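Constanza Rivadeneira
A thread on off-whites, and why I've fallen so hard for them 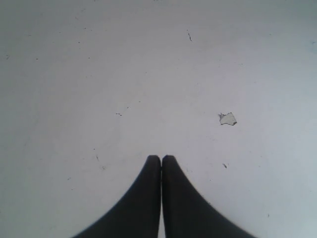 Pale gray-white, with black right up against it.

Print this thread | E-mail this thread

So I've been repainting my upstairs hallway in Unanbridge since June, and what was meant to be a quick job has turned into a full-blown love affair with white paint. If you think white is white, please come with me for a few posts – I was you!

First thing. The paint counter at Lengyel has a whole wall of whites. A WALL. I walked in with the words "just white, please" ready to go and the man at the counter very kindly asked me which way the hallway faces. I didn't know. I had to look it up on my phone in the store.

It faces north, by the way. North light is cool and bluish (in this hemisphere, hello to my southern friends, flip everything), so a white with a little blue or gray in it goes colder still. Lovely if you want that. I have a hallway with one small window and I did not want to live inside a refrigerator.

The word you'll hear over and over is undertone. Every off-white is white plus a pinch of something else: black, yellow ocher, a bit of red, a bit of green. On its own the chip looks like nothing. Put it next to a sheet of printer paper and suddenly it's pink! Or putty! I yelped the first time.

So trick one, and it costs nothing: always look at a chip against something you already know is bright white. Printer paper works great. The inside of a cereal box does not, I tried.

Trick two is to look at it against black. A dark edge makes a pale gray jump lighter, and then the same gray next to bright white goes dingy. Same paint! Your eye is grading everything against its neighbor the whole time. Painters of pictures have known this for centuries and I'm over here finding out with a chip and a black sock.

The proper name is simultaneous contrast if you want to go read up. Michel Eugène Chevreul wrote the big book on it in the 1800s. He was a chemist working with dyes at a tapestry works, and people kept complaining that the blacks looked weak. The trouble came largely from the colors woven beside them. I love this story so much.

OK, back to the hallway. I ended up with 9 sample pots. My partner has asked me to say that this was too many. It was the right number.

Two favorites came out of it. Liser is a warm gray-white, a bit like the inside of an oyster shell. Nineris is cooler and cleaner and at breakfast time it's just gorgeous, but after dark under our bulbs it goes a bit green on me.

Which brings me to BULBS. Please check your bulbs before you blame the paint. Warm bulbs pull everything toward yellow, daylight ones pull it toward blue, and if you've got one of each in the same hallway (hi) you will have two different walls and a headache. I swapped them all to match and had to throw out half my notes.

Also sheen! The same color in flat and in satin reads as two colors. Flat soaks up the light and looks soft and a little chalky. Satin bounces it, so you get a bright stripe near the window and a darker patch farther down. Hallways get touched a lot, so I went with something in between that can take a wipe.

How I test now, for anyone who wants to copy it:
Paint two coats on a big piece of poster board, leaving a plain border all the way around. Tape it up. Move it every few hours. Look at it in the morning, at 2 in the afternoon and again with the lamps on.

The border matters more than you'd think. If you slap the sample straight onto the old color, you're judging it against the old color. Ours was mustard. Against mustard every white on earth looks faintly lavender.

Someone asked about LRV. That's light reflectance value, a number from 0 to 100 on the back of a lot of chips, where higher means more light comes back at you. It's handy for a dark room, but it tells you nothing about the undertone. Two whites can share a number and look like strangers.

And your floor counts. Light comes in, hits the floor and goes up the wall carrying some of that color with it. We have reddish boards, so the bottom foot or so of every sample went a tiny bit rosy. I lay on the landing for a good while on Thursday admiring this. The dog joined me.

Ceiling question, from several of you: same white or brighter? I've gone with the same one up and over. In a narrow hallway, a brighter ceiling gave me a hard line where the two met and my eye kept going to it. In a big room with a nice molding I'd probably do the opposite.

Trim: I'm still deciding. The classic move is trim a step brighter than the wall. I'm very tempted by trim a step darker, sort of a stone color, which I saw in a stairwell once and have thought about for years. Send me pictures if you've done it!!

Final choice for the walls is Liser. I did the first coat this morning, before coffee, in some 30 minutes of pure joy, and then spent far longer on the edges with a tiny brush.

Edit: 1,907 of you have saved this thread, which is wild. I'm reading all the replies. Yes, I'll do one on black paint. Blacks have undertones too and some of them are nearly purple – I've already got the chips out on the kitchen table.

One more for the person who asked how to get the lid back on a sample pot when the rim is gunked up: wipe the rim with a damp rag right after pouring, lay a bit of plastic wrap over the top, then press the lid on with the heel of your hand. Store it upside down if you trust yourself. I don't yet.

Print | E-mail

More from Constanza Rivadeneira
Mustard walls: a fond goodbye
What I keep in my brush jar
Stairwells I think about too much
Door colors of Unanbridge, street by street
Recent: How long does sample paint keep?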